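Review: The Costness Two-Chamber Compost Tumbler

Published by the Parnora Garden Extension Office
Thursday, February 14, 2019
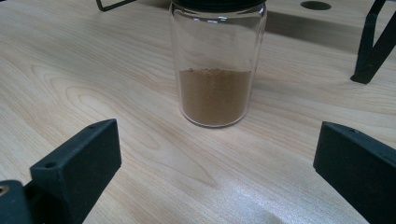
The Extension Office receives more inquiries on composting equipment than on any other category of garden tool. Residents with small yards often ask whether a raised tumbler offers a real advantage over an open pile or a wire bin. This review covers the Costness two-chamber tumbler, which the office purchased at retail price and used in its demonstration garden over two full growing seasons. No payment or equipment was accepted from the manufacturer.

Scope of the review

The tumbler was judged on assembly, ease of turning, speed of composting, quality of the finished material, weather resistance and value. It was used alongside a Mirine stationary bin of similar volume, filled with the same materials on the same schedule. Both units stood on level gravel in a location with morning sun and afternoon shade. Kitchen scraps, grass clippings, shredded leaves and plain cardboard were added weekly. Meat, dairy products and diseased plants were excluded, as the office recommends for all home composting.

Assembly

The unit arrives in a single carton and must be put together by the purchaser. The drum is formed from curved plastic panels that bolt to two end caps, with a flat divider between the chambers. The frame is powder-coated steel tube. The printed instructions are adequate for the frame but poor for the drum. The drawing that shows the divider does not make clear which face should point toward the doors, and our staff had to remove and refit it after the outer panels were already in place.

Purchasers should tighten the panel bolts by hand until the entire drum is closed, and only then use a wrench. If the first panels are fully tightened too early, the last one will not line up with its holes. A second person is needed to hold the drum while the axle is passed through it. Work gloves are advised, as the cut ends of the frame tubes were sharp on arrival.

Daily use

Each chamber has its own sliding door. The doors are wide enough to accept the contents of a kitchen pail without spilling, although a full garden shovel does not fit through the opening. A hand trowel or a narrow border spade is more practical. The doors moved freely during the first season. By the second, fine compost had worked into the tracks, and both doors required brushing before they would close completely.

Turning is easy when the chambers are evenly loaded. The molded grips along the drum are deep enough to hold with a gloved hand. When one chamber is full and the other nearly empty, however, the drum becomes noticeably heavier on one side and tends to roll back toward the user. There is a locking pin to prevent this, and it should be engaged whenever the doors are open. Gardeners with limited hand strength may find the pin stiff.

The frame holds the drum high enough to place a low garden cart underneath. This is a welcome feature. Finished compost can be emptied directly into the cart by turning the open door downward, with no digging required.

Composting performance

The two-chamber design allows one side to finish while the other is being filled. During warm weather, a chamber that had been closed to new material produced usable compost in 8 weeks when turned every other day. The Mirine bin, turned with a fork once a week, took considerably longer to reach the same condition. Part of this difference must be credited to the more frequent turning, which few owners of a stationary bin are likely to undertake.

Moisture control requires attention. The drum keeps out rain, so that dry ingredients remain dry unless water is added. In the first summer, a chamber loaded mainly with shredded leaves stopped breaking down altogether until it was watered. The opposite problem occurred when grass clippings were added in quantity. The material formed dense balls that rolled inside the drum without breaking apart. Mixing clippings with an equal volume of torn cardboard corrected the condition within several days.

Composting slowed sharply in November and came to a stop once nights were consistently below freezing. The drum is not insulated, and its contents are raised off the ground on all sides, so they lose heat more quickly than a pile resting on soil. Residents who wish to compost through the winter should not expect this unit to do so.

Finished compost was dark, even in texture and free of strong odor. Eggshells and avocado pits remained whole and were screened out. Material from both units was used on vegetable beds and in a seed-starting mix, and no difference in plant growth was observed between the two sources.

Durability

The drum panels showed slight fading on the side facing the sun but no cracking. The coating on the frame chipped at two of the lower joints, and surface rust appeared there after the first winter. The spots were sanded and touched up with outdoor metal paint. Of the 6 ventilation covers supplied, one came loose and was lost. A replacement was ordered and arrived without charge.

Rodents did not enter the tumbler at any time. Chewing marks were found at the base of the Mirine bin during the second fall. For residents in neighborhoods where rodents are a concern, this may be the strongest reason to choose a raised unit.

Capacity and value

The manufacturer's stated capacity of 400 liters applies to both chambers combined. In practice, neither chamber should be filled to the top, or the contents will not tumble. The usable volume suits a household with a modest vegetable plot and a small lawn. It will not accept all of the leaves from a yard with mature trees, and such households should keep an open leaf pile as well.

The tumbler costs well over twice as much as the Mirine bin. The Nasrallah single-chamber tumbler, which the office examined at a local retailer but did not test in the garden, is sold at a price between the two. It lacks the divider, and new scraps would therefore be mixed continually with material that is nearly finished.

Recommendation

The office recommends the Costness tumbler for residents who have limited space, who are able to turn the drum several times each week, and who need a closed container. It is not recommended for large properties, for winter composting, or for gardeners who prefer to add material and leave it undisturbed. The latter group will be well served by a stationary bin at a much lower price.

Both units remain in use at the Parnora demonstration garden and may be examined during regular visiting hours. A printed guide to balancing green and brown materials is available at the front desk.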